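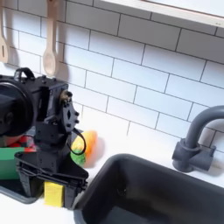

1/ Budget thread for the kitchen bench, as promised. We're planning next year's spend in September and I wanted the list out where other small labs can argue with it.

2/ The arm is the line everyone asks about, and it was the easy one. One quote from Trellard, one from Pinard. Pinard was cheaper up front but charged separately for the gripper and the mount. We went with Trellard.

3/ Gripper fingers are a consumable. Put them in the yearly budget, not the startup one. We planned for 2 spare sets and I'd plan for more next time.

4/ Cables too. Anything that hangs in a loop near the wrist is going to snag on something sooner or later. We keep 15 spares in a drawer. They're cheap, but shipping took 22 days on the last order, and a bench that's down for 22 days is not cheap.

5/ The kitchen itself: white counter, tile backsplash, sink, faucet, a couple of wooden utensils on the wall. We bought the set from Bustia. Measure your arm's reach before you order. The sink takes up more counter than you think, and the strip behind it is narrow.

6/ Props. Sponges, toy fruit, trays. I had this under "misc" the first year and it got cut. Now it has its own line with 27 items on it, each with a link and a backup link. Toy makers change colors and sizes without telling anyone – buy duplicates of whatever you plan to test with.

7/ Service contract: Yip offered one that covers the motors but not the gripper. The gripper is the part that touches everything. We passed and put the money into spares.

8/ Things I left out last time and had to go back and ask for: a second power supply, lighting, shelf space for the props, and hours for whoever resets the counter between runs. The hours were the biggest of those.

9/ Still open: whether to buy a second arm or a second kitchen first. I'm leaning kitchen. If you've done it the other way around, tell me what it cost you in setup time.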